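Folladero Tablecloth Notes
README, version 9

Folladero is a set of notes and pictures on one table, its cloth and whatever produce gets sorted on it. It grew out of Modness, an earlier attempt to do the same with kitchen drawers, which we abandoned when we got to the drawer with the batteries in it.

Contents

There are 156 entries. Of these, 101 concern small produce and the boxes it goes into. The rest are mostly about the cloth, and most of those are about creases. Bronisława Czerwiński wrote the crease entries and stands by all of them.

Each entry has a title, a short note and a field called "mood," which was meant to record the lighting. Contributors read it differently. We kept the field and gave up on the definition.
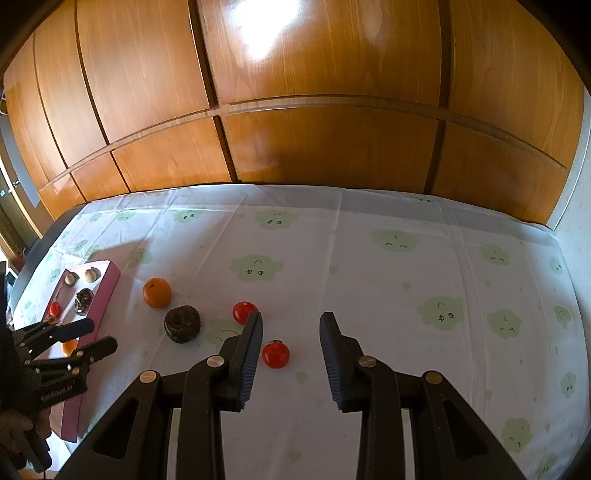 Cloud cloth in place, pink box at the left, wood paneling behind.

Naming

The printed shapes are "clouds" throughout, whether or not they have faces. Clouds with open eyes are tagged awake. Clouds with closed, lashed eyes are tagged asleep. Ximeng Shao proposed a third tag, skeptical, and it survives in 80 entries despite two rounds of cleanup. The little green marks between the clouds are tagged drop-or-heart, after a discussion longer than this file.

Anything long and pink that holds produce is "the pink box." Please don't write "crate," "tray" or "trough." We have merged those once already.

Known issues

Fold creases are left as found. An iron was requested in February.

The glossy paneling throws back a bright patch that can pass for a feature of the wood. Tag it glare.

The back edge of the cloth rumples against the wall, so don't use it to measure anything.

Entries brought over from the Cabral folder still say "plain cloth." They are wrong, and they're next on the list.

Changes

Version 9: renamed "veg" to "produce" after the fruit people complained.
Last edited 10 February 2025.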